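Listas > Automatización y talleres > Compras y presupuestos

Buscar en el archivo de la lista Buscar

Asunto: Re: presupuesto celda de picking, ¿qué se me olvida?

Hola a todos, y hola Rebecca:

Contesto entre líneas, que tu mensaje traía mucha miga y si respondo todo seguido me pierdo yo la primera.

Rebecca Fabbri escribió:
> Estamos montando el presupuesto de una celda para coger piezas
> variadas de un cajón. El brazo lo heredamos de otra línea, así que
> en teoría solo hay que pagar la pinza, el cajón y poco más. Dirección
> quiere una cifra en julio. Tengo oferta de Dellier y otra de Gentile
> y no se parecen en nada. ¿Qué partidas se os quedaron fuera la
> primera vez?

Ay, el "poco más". A mí el "poco más" me costó una reunión bastante desagradable, te lo cuento con cariño. Nosotros también partíamos de un brazo que ya estaba en casa (un KUKA, naranja y gris, más grande de lo que pedía el trabajo) y presenté una hoja tan cortita que daba gusto verla. Luego fueron llegando las facturas pequeñas, que por separado no las discute nadie y juntas me dejaron sin margen antes de acabar el montaje.

Lo primero que te diría es que separes la hoja en dos: lo que se compra una vez y lo que se gasta. Parece una tontería, pero la oferta de Dellier que nos hicieron a nosotros mezclaba las dos cosas en la misma línea y la de Gentile directamente no traía lo segundo. Por eso no se parecen, seguramente. Pídeles a los dos el desglose con la misma plantilla, la tuya, y que la rellenen ellos. Protestan un poco y la rellenan.

> El cajón lo habíamos puesto a coste cero porque tenemos varios
> en el almacén.

Nosotros igual, y no me arrepiento, ojo. Es un cajón gris rectangular, de paredes altas e inclinadas, y se fija al borde de la mesa con un sargento Irwin. Las marcas sobre el tablero son de cinta azul. Todo eso es barato y está bien que lo sea. Lo que pasa es que el cajón de coste cero también se gasta: el fondo es metálico y lo tenemos lleno de roces. Si vais a poner cámara, pensad también en el brillo del fondo, que a nosotros nos devuelve reflejos de las piezas y eso fueron horas de la gente de visión que yo no había apuntado en ninguna parte. ¡En ninguna!

Te pego una foto para que veas el tipo de piezas que metemos, que creo que se parece a lo que contabas: una sartén de juguete, un limón, un boniato, un vehículo verde con las piezas al aire, cosas que no tienen nada que ver entre sí.
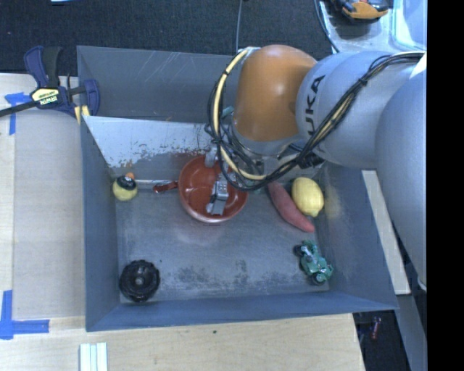

PARTIDAS QUE YO METERÍA SÍ O SÍ

- Mangueras y cables. Fíjate en el lazo que hace todo el mazo junto a la articulación naranja, la manguera clara con los cables negros, sujeto con bridas. Eso hay que rutearlo, y a veces rehacerlo cuando cambias la pinza. Yo pondría material y también un par de jornadas de técnico, porque el material es lo de menos.

- Dedos de repuesto. La pinza nuestra trabaja con dos dedos metálicos y no son iguales entre sí. La compramos a Nedetell con un solo juego. Error mío. El segundo lo pedí suelto y tardó 24 días en llegar, con la celda parada mirándonos. Pide 2 juegos desde el principio y que te lo metan en la misma oferta, que ahí sí te hacen precio.

- El surtido de piezas. Te vas a reír, pero esto merece línea propia. Empezamos con lo que había por los cajones y acabamos con un inventario de 116 objetos, comprados a poquitos, con tickets sueltos que administración me devolvía uno por uno. Haz un solo pedido y duplica las piezas que veas más delicadas.

- Horas de puesta en marcha. Alrededor de 221 en nuestro caso, contando a todo el mundo. Yo había puesto menos de la mitad, muy optimista yo.

- Imprevistos. No lo llames imprevistos si tu dirección es como la mía, que esa línea la tachan sin leerla. Nosotros lo llamamos "adaptación mecánica" y pasó.

> ¿Merece la pena pagar el mantenimiento del brazo si es heredado?

Depende de los años que tenga y de si alguien guardó los papeles. Pide primero una revisión suelta y decide con el informe delante. A nosotros nos la hizo Revstead y nos sirvió para negociar, porque llegamos a la mesa sabiendo qué estaba bien y qué no. El contrato anual lo firmamos después, solo preventivo, sin piezas. Si el brazo va a trabajar todo el día igual te conviene el otro, ahí no me meto.

> Y si tuvieras que recortar de algún sitio, ¿de dónde?

De la mesa y del mobiliario, sin dudarlo. La nuestra tiene el tablero de madera clara y ahí sigue. También retrasaría la segunda cámara hasta ver qué tal va la primera. De lo que no recortaría es de la pinza: cogimos el modelo intermedio para ahorrar y con los objetos redondos vamos justitos, sobre todo cuando se arriman a la pared del cajón y hay poco sitio para meter los dedos. Antes de firmar, diles a Dellier y a Gentile que te hagan una prueba con tus piezas, las tuyas, y arrimadas a la pared. Con las que ellos llevan en la maleta sale todo precioso.

Ah, y el vallado. ¿Lo tienes metido en obra civil o en la celda? Porque a mí me lo pasaron de una partida a otra dos veces y terminó pagándolo el departamento que menos culpa tenía (el mío). Déjalo por escrito antes de julio.

Si quieres te mando mi hoja de cálculo por privado, está fea y tiene una pestaña que se llama "cosas", pero las fórmulas van bien. Y si alguien más de la lista ha comprado pinza este año, que cuente plazos, que los míos ya son viejos.

Un abrazo,
Marta

2 respuestas en este hilo Compartido 24 veces
Etiquetas: presupuestos, pinzas, celdas robotizadas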